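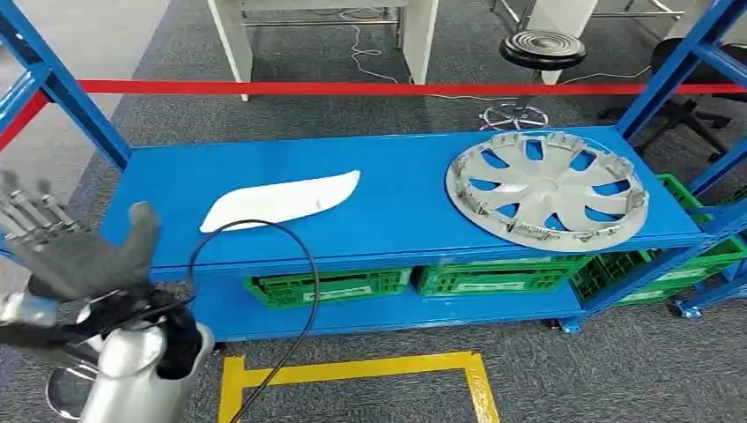 Hubcap and white plastic piece on the top shelf, green crates below.

Hand guiding vs. remote control for parts picking

bhupendra_b
We are teaching pick and place on car parts and I want opinions before we record more. The task is to take the hubcap off the blue rack, carry it over and set it down flat. So far we have 1,327 demos, all by remote control with a glove and headset. The hubcap part is poor. The operator can't feel when the fingers are behind the rim, so they squeeze too early and the hubcap slides. I'm thinking of switching to hand guiding, where a person holds the forearm and walks it through the motion.

romana_c
I would switch. We did hand guiding on our Ridero arm for a similar job and the grasps were cleaner from the start. You feel the contact yourself, so you stop pushing when you should.

BabakA
I disagree with Romana. If a person is standing there holding the forearm, that person's hands and sleeves are in the head camera in every demo. When you run the policy they are gone. We lost 3 weeks to that on the Plusturik project and went back to remote control.

romana_c
You can mask the person out, or train on the wrist camera only.

BabakA
Wrist only is fine once the hand is close. It does not help you find the rack. And masking never worked well for us near the fingers, where it matters most.

bhupendra_b
The head view has to stay in. The hubcap goes on the shelf in a different spot each time, sometimes a little over the back corner, and the operator uses the head view to line up.

seema_rajput
Before you change the whole method, look at the cable. It runs from the wrist over the front edge of the shelf. If it snags, the operator corrects for it, and then the correction is in your data. Same with the glove - the fingertips are worn and you can see metal, so the grip won't match a new glove.

bhupendra_b
Fair point on the cable. I'll try it clipped along the forearm. I had not thought of the glove as a data problem.

kusum.s
Slow the remote control down too. We scale ours so the hand moves at half speed inside the last 8 cm. Demos take longer, but fewer get thrown out.

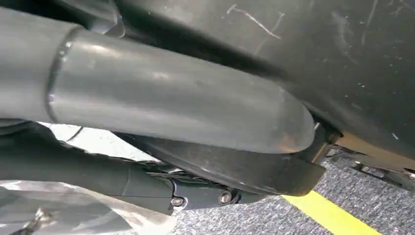
seema_rajput
Do you keep the demos where the operator misses the first grasp and tries again?

kusum.s
We keep them if the second try works, and cut the clip so it starts just after the miss. Otherwise the policy learns to miss first.

BabakA
I'd leave the miss in for a few of them. It needs to see what a bad grasp looks like before the recovery.

bhupendra_b
I'll record 2 small sets this month, one with the slower remote control and one by hand, same hubcap and same rack, and post the success rates for both.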